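In Defense of the Long Way Home

My brother-in-law likes to tell people that I am the only person in Skoltgate who can turn a drive to the hardware store into an afternoon, and I have decided to stop arguing with him, because he is right and because I think I have the better end of the deal. There are two ways to get from our house to Prevham. One is the bypass, which is straight and wide and perfectly fine. The other is the old Tamen road, which goes up past the orchards, wanders through a village with one gas pump, and comes down along the river. I take the Tamen road. I have taken it for years, with milk going warm in the back seat, and I'd like to say a few words for it.

I should admit that I was raised to this. My mother never owned a map that I know of, and she drove the way other people read a magazine, a little here and a little there. We would set out for my aunt's place in Krajewska and stop for a sign that said EGGS, and the egg woman would have a new calf, and of course we had to see the calf. We were late for everything! My aunt learned to tell us lunch was an hour earlier than it was, and I don't believe my mother ever caught on, or if she did she was too polite to mention it.

Now, I know what people say about time, and I don't want to be foolish about it. If you have a child to pick up, or a shift that starts at six in the morning, you take the bypass and bless the people who built it. I take it myself when somebody is waiting on me. But a good many of us, if we sat down with a cup of coffee and looked at where our saved minutes went, would have trouble finding them. I know where mine go. I get home early and stand in the kitchen looking at my phone with my coat still on.

Last April I gave a ride to Cristian Ayala, who was new to the area and needed to get his chair to the upholsterer in Prevham. He had his phone on his knee giving directions, and when I turned off toward the orchards it began to complain, and it went on complaining until he switched it off, I think out of embarrassment for both of us. Then he started to talk. He told me about his grandfather's bakery and how the old man sold out by nine and spent the rest of the morning visiting his customers to ask how the bread was. I don't think I would have heard that story on the bypass. You need a few bends and a slow tractor ahead of you for a story like that one.

There is talk of closing the Tamen road above the village, on account of the cost. The notice at the library says that 900 cars use the bypass for every 2 that come our way, and I have no reason to doubt it. I may well be one of the 2. The repair would cover a stretch of 800 yards where the shoulder has slipped, and I do understand that money spent there can't be spent on the school roof.
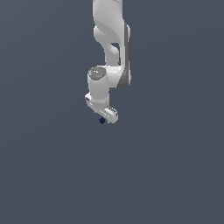 Still, I wish the notice had left a little room for the people who live up there and for what the road is to them. The man at the gas pump has sold me the same brand of peppermints since before my daughter was born, and he asks after her by name. The orchard people put their windfalls out in a crate with a coffee can for the money. Close the top end and they will all still be there, I suppose, but you would have to mean to go and see them, and most of us are not very good at meaning to. We see the people we happen to pass.

So I'll be writing my letter, and if you have ever bought apples out of that crate I hope you will write one too. Send it to the county office and put the name of the road on the envelope so it lands on the right desk. I plan to take mine over in person, by way of Tamen, and I expect I'll be a bit late getting there.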